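Workshop notebook, September
Entry by Fuad Berhe, read and initialled by Wondimu Kahsay

Flattening and repair of the Hailu estate maps, continued from the previous page.

The outer wrappers have now been removed from the rolled maps and retained with their original labels. Surface cleaning of the first group was completed before noon using soft brushes and grated eraser. Dirt is heaviest on the outer turn of each roll, as expected, and also along the lower edges, where the maps appear to have stood on a bare floor for a long period. The pencil notes in the margins were avoided throughout. Colleagues are reminded that these notes record field names not found anywhere else in the Hailu papers and must not be brushed, even lightly.
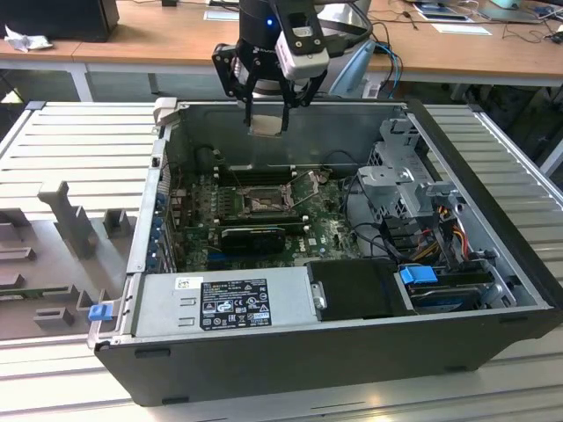 Paper and Maps Workshop, Fulport Record Office

Humidification began with the smallest map in the group, the plan of the mill and its water channels. It was left in the chamber over damp blotter with a layer of membrane between. After 20 minutes the outer part had relaxed enough to be opened by hand, but the core remained tight, so the lid was replaced and the map left until it unrolled under its own weight. The green wash on the meadows was tested beforehand with a barely damp swab and did not move. The red used for buildings gave a faint trace on the swab. Any map carrying that red is to be humidified face up, with no contact on the painted side.

The mill plan was then pressed between felts under light boards. On first inspection the old folds across the centre had softened but were still raised to the touch. A second pressing was carried out with fresh felts, and the result is acceptable for storage in a flat folder. It would not be acceptable for framing, and the reading room has been told so.

Repairs. Tears were mended from the back with toned tissue from the Nistoditz mill. The lighter weight was used for short edge tears and the heavier for the long split through the title panel. Wheat starch paste was prepared in the usual way and sieved twice. The batch supplied ready mixed by Todard was tried on scrap for comparison. It dries with a slight shine and pulls thin paper into a curve, and I do not recommend it for this series. The remainder may be used for making boxes.
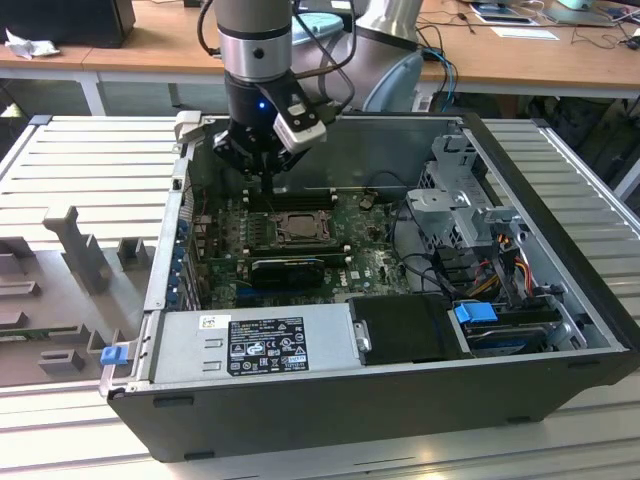

Drying remains the weakest part of our procedure. Maps repaired last month were laid on felt over the old wire racks, and several now carry faint lines where the wires pressed through. Wondimu Kahsay proposed a firmer open support that would let air reach the underside of the felts. We considered a slatted surface of the same type as the grey aluminium table on which the open computer tower is lying. Slats of that kind would hold a board level and should not rust, but the gaps would still print through a single felt. Our agreed arrangement is therefore slats at the bottom, then a rigid perforated board, then two felts, then the map. It will be tried on discarded paper before any original is placed on it.

Condition notes for the estate boundary map, catalogue item 9. The linen backing has separated from the paper along the whole of the left side. The adhesive is brown and brittle and comes away as powder when the linen is lifted. There is an earlier repair in the upper corner, made with gummed tape, which has stained through to the front and lies across part of the compass rose. Removal of the tape should wait until the backing is off and the paper can be supported from behind. The scale bar is intact. The surveyor's signature has been cut away, evidently with a blade, and the edges of the opening are clean and old.

It is not proposed to replace the linen. A lining of medium tissue will give enough support for the map to be handled in its folder, and the original linen will be kept with it, rolled on a covered tube. The written instruction on the linen, which concerns the order in which the tenants were to be visited, is to be copied out in full and added to the catalogue entry.

Storage. The plan chest in the lower store has been cleared of blank forms, and its drawers wiped out and left open. The full series comes to more than 2000 sheets, including tracings, and cannot be housed in that chest alone. Tracings should go into shallow boxes, interleaved, and should on no account share a folder with the coloured maps.

To do: more toned tissue, one shade darker; new blotters for the chamber; ask the catalogue staff whether the mill plan and the boundary map share a survey date. The chamber lid does not seat properly at the hinge side and needs a new strip of seal before it is used again.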